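Folding Long-Sleeved Tops on a Table

Laundry tips from the Temberg household pages 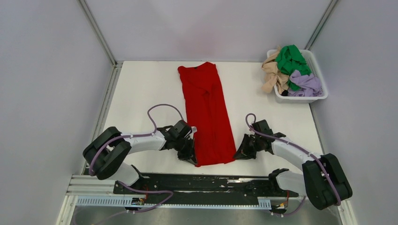

A red garment folded lengthwise into a narrow strip, collar end at the top.

A bed is the usual place to fold clothes and it is a poor one. The mattress gives under your hands, the bedspread drags at the cloth, and you end up bending over. A table at hip height works better for anything with sleeves. Wipe it first and let it dry. Crumbs and coffee rings have a way of ending up on the one pale shirt in the basket.

A light-colored surface helps with dark and bright clothes because the edges show up clearly. For white shirts, put down a dark towel, pulled tight so it doesn't bunch.

Before you start

Take the clothes out of the dryer while they are still a little warm, or off the line as soon as they are dry. Shake each piece once, hard, holding it by the shoulders. Button the top button and one in the middle. Close zippers. Turn sleeves right side out now, while you have the thing in your hands.

Check the collar and cuffs for stains. A mark you fold away today will be harder to get out in April when you unpack the winter box.

The lengthwise fold

1. Lay the top face down with the collar away from you. Pull the bottom hem toward you until the back is flat.

2. Smooth from the middle out to the side seams with the flat of your hand. Two or three passes will do.

3. Bring one side in to the center, from shoulder to hem. Lay the sleeve back down along the strip so it runs toward the hem. If the sleeve is longer than the body, turn the cuff up.

4. Do the same with the other side. You should have a long strip with the neckline in the middle of one end.

5. Hold both bottom corners and give a gentle tug. This takes out most of the soft wrinkles along the length. If a slanting crease stays across the middle, lift the lower half, let it hang for a second and lay it down again. Don't press it with your hand, it will only set.

6. Fold the bottom end up to the middle, then up again to just under the collar. For a drawer where clothes stand on edge, fold in thirds instead.

The strip will often be wider at the bottom than at the top. Tops with a flared hem do this and so do most dresses. Turn the extra in at the two lower corners before you fold upward, or the finished piece will have ears sticking out at the sides.

Dresses

Treat a short knit dress like a long shirt. Fold it into a strip and then into quarters. A full skirt needs one more step: lay the skirt out, fold the sides in until they line up with the waist, and then do the shoulders. Linen and anything pleated should go on a hanger.

Ineke Lambrechts of Jotville wrote in to say she rolls her jersey dresses from the hem up once they are in a strip. We tried it with four of them. They came out of the drawer with fewer creases than the folded ones, but they took up more room.

Using a board

If you want every shirt the same width, cut a folding board from stiff cardboard. One side of a moving box is enough. Ours is 36 centimeters long and a bit narrower than a sheet of printer paper is tall. Lay it on the back of the shirt just below the collar, fold both sides over it, slide it out, and finish as above. Round the corners with scissors so they don't snag on knits. Packing tape along the edges makes it last.

Sweaters and heavy knits

These don't take a sharp fold well. Make the strip wider and fold it only once across. Stack no more than 5 in a pile, heaviest at the bottom. A sheet of tissue in the fold is worth the trouble for wool you won't wear until fall.

Putting it away

Stack by kind first and by color second. People who stack by color alone tend to pull a whole pile apart looking for the thin red one among the thick red ones. Put freshly washed tops at the bottom of the pile, or at the back of the drawer if you file them upright, so that everything gets worn.

Don't pack a drawer tight. You should be able to slide a flat hand in between the last shirt and the front.

Reader questions

Karlijn Van Wijk asks whether bright reds should be kept apart from whites in the drawer. Not if they are fully dry. Dye can move from cloth to cloth when there is moisture, so if your closet is on an outside wall or feels damp, keep them on separate shelves. Wash a new red top by itself the first few times.

Venkatesh Kulkarni wants to know what to do with slippery fabrics that come undone before they reach the drawer. Lay a thin cotton T-shirt on the table, put the slippery top on it and fold the two together. They hold each other in place.

Henk Bosman has a table that is too short for his shirts. Turn the shirt so the collar is toward you and let the bottom hang over the far edge while you do the shoulders and sleeves. Then pull it back and finish the lower half.

Next in this series: fitted sheets.

Page last changed Wed 11 June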